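在家铺出酒店那样的床：从床笠到枕头，一步一步来

每次出门住酒店，我最期待的都是掀开被子钻进去的那一下。床单绷得紧紧的，被子蓬蓬的，枕头多到不知道该抱哪一个！住过Pernerari那家小旅馆之后，我回家就开始研究怎么把自己的床也铺成那样，折腾了好几个月，床单洗坏过，羽绒被也买错过，现在总算有了一套顺手的做法。全套东西摆好以后，每天早上铺床只要几分钟，真的会上瘾。

这篇写得比较细，第一次做的朋友可以跟着顺序走，已经有床品的直接跳到后面的铺法就行。

先看看手上有什么

不用急着买新的。把柜子里的床单、被套、枕套全部翻出来，摊在床上分成两堆：白色或者很浅的一堆，其他颜色的一堆。酒店感最省事的来源就是颜色统一，白色最好搭，脏了也敢用热一点的水洗。花色床单也能铺得漂亮，只是皱褶和色差会更抢眼，新手建议从素色练起。

基本的一套包括：

床垫保护垫一张
床笠一张
平单一张（就是没有松紧带的那种，铺在身体和被子之间）
被芯和被套
枕头四个，枕套四个，其中一个可以换颜色

平单在国内家里用得少，很多人第一反应是多余。我以前也这么想，用了两个星期就回不去了。有它隔着，被套可以隔久一点再拆洗，对讨厌套被子的人来说简直是救星。

床单怎么选

支数这件事被说得太玄了。我自己最喜欢的一套是在Bokport的尾货店淘的，标签上只写了纯棉，手感却比后来买的高支数那套清爽得多。选的时候看三样就够：

织法。平纹摸起来干爽、挺，夏天睡特别舒服；缎纹更滑、更垂，有一点点光泽，冬天贴着身体也不觉得凉。

厚薄。把布料举到窗边，能清楚看到手指轮廓的就偏薄了，洗多了容易起毛。

尺寸。量床垫的时候一定要量厚度！我就是忘了量，买回来的床笠四个角包不住，一翻身就弹起来。床笠的深度最好比床垫厚度多出10厘米，塞到底下才抓得牢。

第一次下水

新床单先单独洗一遍，水温不用太高，不加柔顺剂。柔顺剂会在棉纤维外面留一层东西，刚开始滑滑的，时间长了反而不吸汗。洗的时候别塞太满，滚筒留出三分之一的空间，床单才转得开，也不会绞成一根麻花。

想要白色保持得久一点，平时用普通洗衣液就可以，偶尔加一勺过碳酸钠，用温水泡一会儿再洗。含氯漂白剂我不太推荐，容易伤布，有些面料还会越漂越黄。

晾到九成干就收，趁着还有一点点潮气用手掌抹平，四角对齐叠好。这一步做好，熨斗基本可以不用出场。

正式开始铺

第一步：保护垫和床笠

把床垫上的东西全部拿开，拍一拍，通通风。保护垫铺平之后套床笠，先套床头的一个角，再套对角线上的那一个，最后套剩下两个。按对角线来，布料受力均匀，中间不会歪。套好以后站在床尾，双手把多余的布往两侧赶，再塞进床垫下面。

第二步：平单和包角

平单反面朝上铺，这样上端翻下来的时候露出来的正好是正面。床头那边和床垫齐平，床尾留长一些，整片塞进床垫底下。

接下来是我最爱的部分，包角！在离床尾一条手臂远的地方，捏住垂下来的布边往上提，提到床面上，会形成一个三角形。先把还垂在下面的那一小块塞进去，再把三角形放下来，拉直，折线大致是45度，最后把剩下的部分也塞好。第一次做肯定会手忙脚乱，多来两遍手就记住了。

怕热的人可以只包床尾的角，两侧留着不塞，晚上伸脚方便。

第三步：套被子

被套翻到反面铺在床上，开口朝床尾，被芯平铺在上面，四角对齐。被套里面有绑带的话先系好床头的两个角。然后从床头开始，连被套带被芯一起往床尾卷，卷成一个长筒，再把开口翻过来包住两端，慢慢往回展开。全部展开以后抓住床尾两个角用力抖几下，让里面散开。

被芯比被套大一号，成品会格外饱满，这是我从Crăciun那间民宿学来的小窍门。大一号就够了，再大里面会结成一团。

第四步：翻边

把被子往床尾方向拉一点，露出枕头的位置，然后将平单上端翻下来盖住被子的边缘，翻出一掌宽就很好看。喜欢松弛一点的，可以把被子随手掀开一个角，整张床一下子就有了“快来躺”的样子。

第五步：枕头

枕头是最能出效果的地方，也最适合玩！基本思路是后面高、前面低，大的靠着床头立起来，小的或者换颜色的放在前面。全白的床上加一个灰色枕头，层次立刻就出来了，用带点纹理的面料更好，光线打过来会有细细的明暗。睡觉真正要用的枕头平放就行，压出一点褶子也没关系，床本来就是给人睡的。

立枕头之前先抓住两个短边往中间挤几下，让填充物蓬起来，再竖着在床上轻轻顿两下。枕套开口朝向床的外侧或者藏到背面都可以，左右保持一致最要紧。

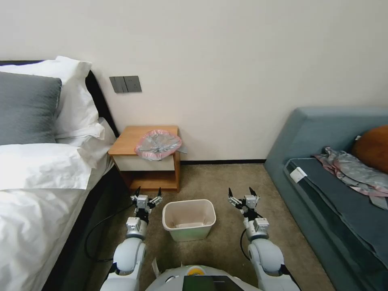 第六步：收拾床周围

床铺好了，周围乱糟糟的，效果会打对折。床头柜上只留一盏灯、一杯水和正在看的书，充电线绕好夹在柜子后面。地毯先吸一遍再铺床还是铺完再吸都行，我习惯先吸，免得扬起来的灰落到刚换的被套上。

灯光建议用暖色的，亮度低一点。我在床头换了一盏Rurnov的小灯，调到最暗那档，白色床品会变成很柔和的奶油色，晚上看着心情特别好。

多久换一次

枕套我一周换一次，夏天出汗多就换得更勤。床笠和平单一周到十天，被套因为有平单隔着，可以放宽到三周左右。枕芯每隔几个月拿出去晒一晒，能水洗的先看洗标，一定要彻底干透再套回去，里面留着潮气会有味道。

保护垫容易被忘掉。我一般在5月天气转暖的时候大洗一次，顺便把床垫转个方向，床头床尾对调，睡出来的凹陷会均匀一些。

几个常见的小麻烦

床笠老是滑出来：先检查深度，深度没问题就买一组床笠夹，夹在床垫底下，很便宜，效果很好。

被芯跑位：被套四角缝上短短的布带，被芯四角缝小环，系起来就不跑了。我手工很差，歪歪扭扭也照样管用。

枕头塌：多半是填充物结块，洗干净后和两个干净的网球一起低温烘，中途拿出来拍散。如果对折以后松手弹不回来，就该换新的了。

早上没时间：起床先把被子整个掀到床尾，让床面散散潮气，刷完牙再回来拉平、拍枕头。熟练以后90秒能搞定，包角平时不用动，换床单那天重新做就好。

还没试过平单的，这个周末换床单时顺手加上去吧，睡一晚就知道我为什么这么激动了！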